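Fasting, badly

Third day in and I have a headache right behind the left eye. Coffee, obviously. My wife quit coffee a week early like a sensible person, I said I would and then did not.

So. Every August our church does a short fast. Sunup to sundown, water allowed, 4 days, ending Friday night with a meal. It isn't a big famous thing, nobody outside our little group of congregations has heard of it. My grandmother kept it her whole life and never once brought it up at the table, you only knew because her plate was still in the cupboard.

I keep thinking about that plate.
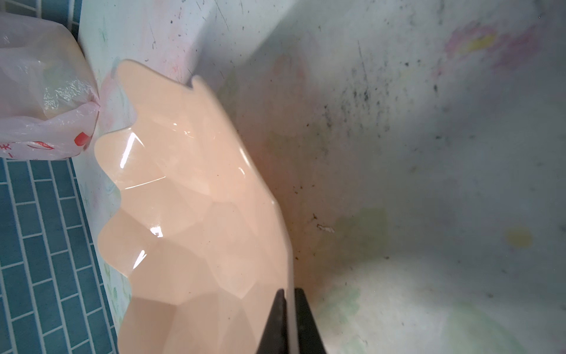 Anyway what set me off this morning was the sign-up sheet. We have a sign-up sheet now. You put your name down, you put which days, and there's a column for "intention" which is supposed to be what you're praying about. Fine, I guess. But it hangs in the hallway where everyone walks by with their kids, and people read it. I read it! I stood there reading who was doing all 4 days and who was doing one and I had opinions about them. Before breakfast. Well, instead of breakfast.

Matthew 6 is pretty plain about this. Wash your face, don't look gloomy, don't let people see. I've heard it preached maybe 500 times and then I go and write my name in capital letters.

Talked to Darnell Escobedo about it after evening prayer. He thinks I'm being too hard on the sheet. His point was that when he first came to us he didn't know a single person who fasted, he thought it was something monks did, and seeing a list of regular names is what got him to try one day. Just one. He lasted until 3 in the afternoon and ate a sleeve of crackers in his truck. Next year he made it to dark.

I didn't have a good answer for that. Still don't. If my grandmother had talked about it more maybe my brother would of stayed. Or maybe he'd have left sooner, he never liked being told. 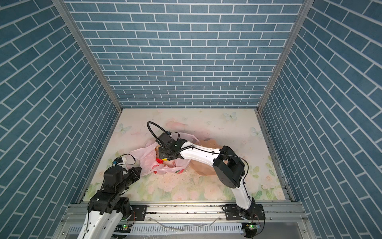
Other thing. The hunger isn't the hard part for me, it's how mean I get. Around four o'clock I am not a holy man. I snapped at my daughter yesterday over a shoe. One shoe. I went out on the back steps afterward and tried to pray and mostly just listened to the neighbor's mower. Then I went in and said sorry and she said it's ok you're just hungry, which was kind and also made me feel about two inches tall.

The old pastor used to tell us a fast shows you what the food was covering up. I wrote that off as a young man. I'm less quick to now.

Anyway I have to get to work and this is allready longer than I meant. Someone asked in the comments last time if you can do it on medication. Ask your doctor, please, not me, and if the doctor says no then eat your lunch and give up something else. My aunt gives up the radio.

Friday there's beans and rice and Darnell's cornbread, come at sundown. You don't have to have fasted. Side door, the front one sticks.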